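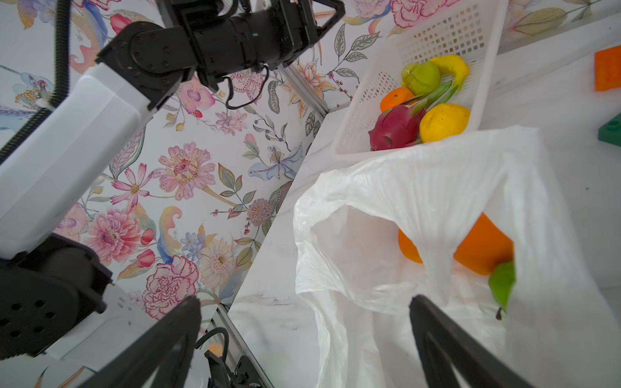
What did the June installment pay for at the Cikgate packing room?
It paid for the tabletop, the wall covering, the overhead lighting and the first order of bags. The shelving was charged to the previous installment and is mentioned below only where the work overlapped.

Progress report to Tratero
Project: Sidodby packing room, Cikgate
Prepared by: Jummai Onuoha
Period covered: second installment, through the end of June

1. Status

The room is in use. Fit-out items 1 through 4 in the agreed schedule are finished. Item 5 (storage for flat bags) is partly finished, and item 6 (labels and printed inserts) has not started. Spending is within the installment, with the exception of the edge sealing described in section 2, which was moved from contingency with your office's approval.

During the period 521 bags were packed and sent out. The target in the grant agreement was 100 per week once the room was open, and that rate was reached in the last two weeks. The weeks before that were lower while the table was out of service.

2. Table

The old bench had a rough top that snagged bags and could not be wiped down properly. It has been replaced with a white marble-textured top with faint grey veining, supplied by Dauda and fitted on the existing legs. The surface is smooth enough that a bag can be turned in place without lifting it.

Two problems came up. The first top was delivered with a chipped corner and was returned. The replacement fit on three sides but left a gap along the wall, where small items could fall through. The gap has been closed with a sealing strip. The strip was not in the original quote.

White bags on a white top are harder to see than we expected, particularly late in the afternoon. We considered a dark mat and tried one for a week. It slid, and it had to be lifted every time the table was cleaned, so we took it out. The new light over the table has mostly dealt with the problem. The remaining difficulty is at the end farthest from the window, and we plan to move the light 12 inches in that direction.

3. Walls

The wall covering is the floral paper from the original design: pink, peach, lavender and blue flowers on a white ground, with green and grey-blue leaves. It was chosen by the people who use the building in the evenings, and the schedule required us to keep it.

The packing area takes more wear than the rest of the room because the table meets the wall directly. We asked the decorator whether a plain washable panel should go in behind the table. The quote came in higher than the rest of the papering combined. We have instead applied a clear wipeable coating up to 30 inches above the tabletop. The coating dulls the colors slightly when viewed from the side. It has had one full cleaning cycle, on a Saturday, with no lifting at the seams.

One seam near the door was hung out of pattern. The decorator has agreed to redo it at no charge when the room is next closed.

4. Bags and packing method

The first order was white bags in a single size. They hold the standard contents with space at the top for folding. The larger set of contents, which includes the boxed item, fits only if the box goes in first and flat. This was not clear in the written instructions, and several bags had to be emptied and packed again. The instructions now read as follows:

Open the bag fully and stand it on the table with the opening facing up.
Put in the box, flat side down.
Put soft items around the box, then any loose items on top.
Check the contents against the card.
Fold the top over twice.

Keeping the opening wide is the slowest part of the job. The sides tend to close in when the bag is empty, and an item placed at an angle will catch on the rim and pull the bag over. A stiff cardboard collar was tested. It held the opening well but added a step at each end, and the time per bag came out the same as without it. We do not intend to pursue the collar. A bag with a flat, reinforced bottom would probably do more good, and samples have been requested.

The order card has been changed as well. It used to list items alphabetically; it now lists them in packing order. Missed items have dropped since the change, though the record is too short to put a rate on it.

5. Storage

Flat bags are kept on the lower shelf — the original plan had them above the table, but reaching up with a half-packed bag in front was awkward and bags were knocked over. The move leaves the upper shelf free for printed inserts when item 6 begins. Two shelf dividers are still needed. They are on order from Dauda with no delivery date confirmed.

6. Changes to the schedule

Item 5: completion moved back one month, pending the dividers.
Item 6: start date unchanged. Text for the inserts is drafted and needs your logo file in a format the printer will accept. The one we have is too small.
Bag size: we ask for approval to split the next order between the current size and one size larger. The unit price is higher for the larger bag, but the total stays inside the supplies line.

7. Decisions needed from Tratero

Approval of the split bag order, before the next order is placed.
The logo file for the inserts.
Confirmation that the wall coating can be charged to fit-out and not to maintenance. It was entered under fit-out in the attached ledger.

8. Next period

Work planned: shift the light, install the dividers, correct the seam near the door, test the sample bags with both sets of contents, and print the first inserts. The room will be closed for one day for the wallpaper repair. Packing for that week will be brought forward, and the weekly target should not be affected.

Receipts for the tabletop, sealing strip, paper, coating and bags are attached in the order they appear above. The receipt for the returned top is included with its credit note.

Jummai Onuoha
Sidodby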